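Felard Stage Props Clips – README

Short clips of hands and grippers picking up, turning and passing props for a small touring dance and circus show. Started as a rehearsal log, grew. Read this before you download everything.

What's in it

133 clips, 19 props, one folder per prop. Clips are silent. No music, the show's score isn't ours to give out.

Folder names are the props' show names, so "moon" is a ball and "letter" is a folded cloth. Key is in props.txt. Sorry, the company talks like that and the labels stuck.

Acts covered:
Porton – the opening duet, mostly hats and canes
Tkachuk – juggling trio, clubs and rings
Illetti – slow act on the floor, cylinders, bowls, cloth

The second half of the show is not covered at all. Aerial stuff has no handheld props worth logging.

Labels

Each clip has a start beat, an end beat and a move name. Beats are counted from the top of the act, not the top of the show. Move names are whatever the dancers call it in rehearsal. "Scoop" and "low scoop" are different moves, do not merge them. "Catch" and "cach" are the same, we fixed most of these but check.

One person did all the labels, so no agreement score. A second pass was done on 70 clips, mostly Tkachuk. The fixes are already in the main file, old versions are in /old if you want to compare.

Known problems

Beat counts in Porton drift after the tempo change. Add 10 to anything labeled "late" and it lines up again.
Two canes share a folder. They swap hands too often to seperate.
Cloth moves are labeled loosely, the end point is a judgement call.
Left and right mean the dancer's left and right – except in Illetti, where they mean the audience's. Will fix in the next version.

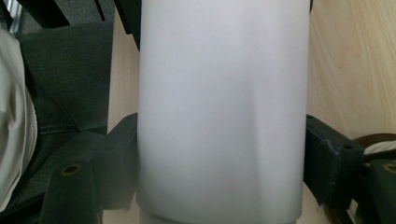 Illetti is the act people ask for most, and it has the simplest choreography: lift, hold, quarter turn, set down, repeat across the stage. Holds are labeled separately from lifts and get their own beats. Use "hold, both sides" for a grip like the one on the white cylinder, with a dark gray finger pressing from either side, and "hold, under" when the weight rests on the palm or on one finger. Tall props are always logged by their main body, so a narrower lower end like this one doesn't get its own tag. If a clip could go either way, "both sides" wins.

Using it

Fine for teaching, research, movement notation, student shows. Don't restage a full act from the clips without asking the company first. Credit as "Felard Stage Props Clips" plus the version number.

No train/test split provided. If you make one, split by prop and not by clip. Clips of the same prop are often repeats of the same phrase and you'll get silly good numbers.

Changes

v3 – Illetti added, move names cleaned up
v2 – beats instead of seconds
v1 – June, Porton and Tkachuk only

To do: fix left/right, redo the cloth labels, split the cane folder if anyone has the patience.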